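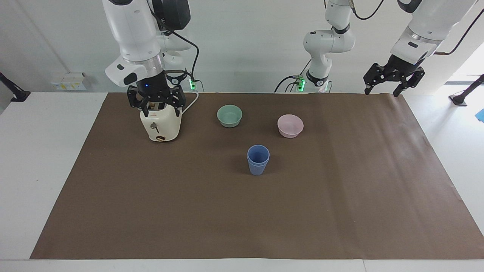 Ticket 588: Toaster lever won't stay down

Home | Tickets | Kitchen | Log in

Opened by Dilani Bandara, July
Item: cream pop-up toaster, Gittins flat

Lever goes down but springs back up unless I hold it. Bread comes out white. Same at two different outlets.

Janaka Navaratnam, 11:45
Unplug it, let it cool and empty the crumb tray. Then try the lever again with no bread in. It won't latch without power, so plug it back in first.

Dilani Bandara
Tray was full. Lever holds now. The two bowls and the blue cups can go back on the shelf.

Status: closed
2 comments | 0 shares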